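Drurorow Forums > Repairs and Bodges > Power supplies and boards

Thread: Estrella amp board, do I recap the lot or leave it alone?

solderandtea
Posted Friday, December 1, 2023

Evening all. I've picked up a dead Estrella powered mixer from a house clearance and I've got as far as getting the main board out. It powers up with a loud hum, then the protection light comes on and it sulks. I paid 24 quid for it so I'm not going to cry if it ends up in the bin, but I'd like to have a proper go first.

The fuse is fine, the mains switch is fine, and I've reflowed the joints on the big connector because one looked a bit grey. No change at all. My gut says the big capacitors, but they all look perfectly healthy from the top, no bulging that I can make out. I've left the board in its metal frame because the screws are horrible little things and one is already half chewed (my fault, wrong driver).

I've sat the whole thing on a plastic tub so the underside isn't scraping about on the table. 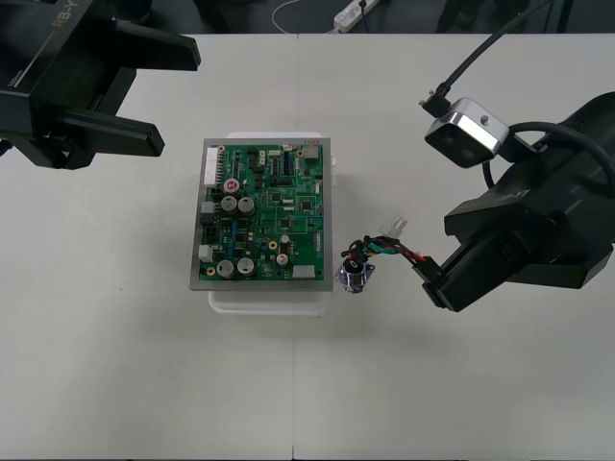 Board still in its frame, connectors down the left

The pairs of big silvery ones are what I'm suspicious of. Red-topped one above them I'm not sure about. Would you swap the whole lot, or test first? I've got a cheap meter with a capacitance range and that's your lot, no ESR meter.

mudlark_ken
Test first, always. I know I say this in every thread but people go in and change every cap on the board and then have two faults where they used to have one. Lift one leg of each big one and measure it. If it's well under what's printed on the side, fair enough, out it comes.

Also, do get it out of that frame before you start. You can't desolder properly with the metal in the way, and it soaks up the heat if you catch the edge.

purplewire
Disagree with Ken, sorry! A cheap meter will tell you a tired cap is fine because it only checks the capacitance, and it's the resistance that goes. I had an old Estrella on the bench last winter, every cap read spot on, and it hummed like a fridge until I changed the big four. I'd do all the large electrolytics in one go. It's a few quid and an evening.

Agree about the frame though. Rubber band between the screwdriver and the chewed screw, lean on it hard, turn slowly.

mudlark_ken
It's a few quid if you buy rubbish ones. Decent ones from Vostemex came to more than his whole mixer last time I ordered.

purplewire
Then buy them from Buvdale, they do a mixed bag and postage is only £1.77 or so. Well, 177 pence exactly, I've just looked at my last order. Mine have been fine.

mudlark_ken
Fine so far.

kettle_on
Before anyone buys anything, has the OP checked the rectifier? Loud hum and then protection could easily be a diode gone short. Two minutes with the meter on diode test. And please let those big caps drain before you poke about, they can hold a nasty charge even when it's been unplugged a good while. Put a resistor across them, never a screwdriver.

Like the tub idea by the way. I use an old ice cream one for the same job, the screws go inside it afterwards.

solderandtea
Ta everyone, loads to go on. Haven't touched the rectifier, didn't think of it. Discharged the caps through a resistor before I took the board out and checked them with the meter, so no danger there.

Rubber band trick worked on the chewed screw (brilliant, thank you purplewire) so the frame can come off tomorrow. Plan is rectifier first, then lift a leg on the big ones and see what they read. If they read fine I'll probably change them anyway, which I realise will annoy Ken.

mudlark_ken
It does. Write down which way round they go before you pull them. The stripe is negative, but check the board as well.

kettle_on
And take a photo of the connectors, those two stacked under the tall white one look easy to muddle when it's going back in. Bit of masking tape on each plug and a biro number does me.

solderandtea
Masking tape is already on the loom. Will report back once I've had the diode test out.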